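Jatthorpe Chamber Music Program
Progress report for the second period, prepared by Jolanta Nowakowski, program coordinator

Dear members of the board,

With this report I would like to inform you how your grant was used since September and what remains to be done before the end of the season.

Concerts. In this period we gave 2 public concerts in the Jatthorpe assembly hall. The first was the piano recital of Genowefa Tomaszewski, with works by Schubert, Szymanowski and Bartók. The hall has 300 seats and all of them were taken. The second concert was given by the Testa Quartet, who played Haydn and Dvořák, and for this evening we sold 81 tickets. This is less than we planned. The date was the same as the school concert in the next town, and I must admit we learned of it too late. For the spring we have already compared our dates with the schools.

Teaching. Ms. Tomaszewski stayed after her recital and gave a master class for young pianists. Each student played one prepared piece and received a written comment to take home to the teacher. The parents asked if they may listen, and we allowed it in the afternoon part only, as the morning students were quite nervous. The quartet could not give the planned workshop, because the cellist had an injured hand in the week before. The workshop is moved to the spring and the fee was not paid out.

New work. The commission for piano and string quartet, with the working title "Felon," is delayed. The composer has delivered the first movement and a sketch of the second. The players have read the first movement together and asked for changes in the viola part, where some page turns are not possible. We now expect the full score six weeks later than in the application. The premiere date does not change, but the rehearsal time becomes shorter, and I will write to you again when the score has arrived.

Instrument. The concert grand was regulated before the recital and tuned again in the interval. The technician advises new dampers in the bass within one year. This cost was not in our budget.

Finances. The spending follows the plan, with one exception. The printing of the program books cost 500 dollars more than expected, since we added texts in large letters. We covered this from ticket income and ask for no additional money. 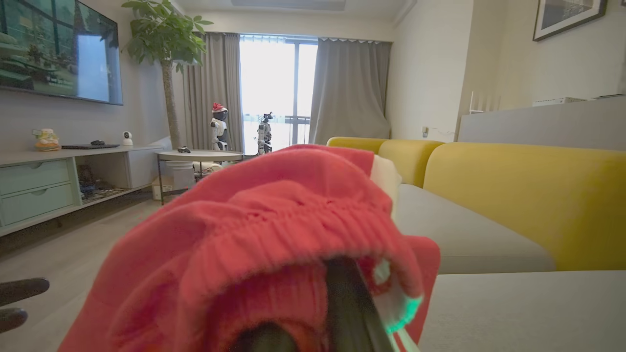 Reading time: 2 min

Next steps. In the coming period we will hold the postponed workshop, begin the rehearsals for the new work and record the premiere with Gridavell, who also made the sound for the first recital. The contract with them is ready, only the question of the radio rights is open. I would be grateful if the board could tell me whether your name should be spoken in the announcement or only printed in the book.

The receipts and the printed programs are sent separately.

With kind regards,
Jolanta Nowakowski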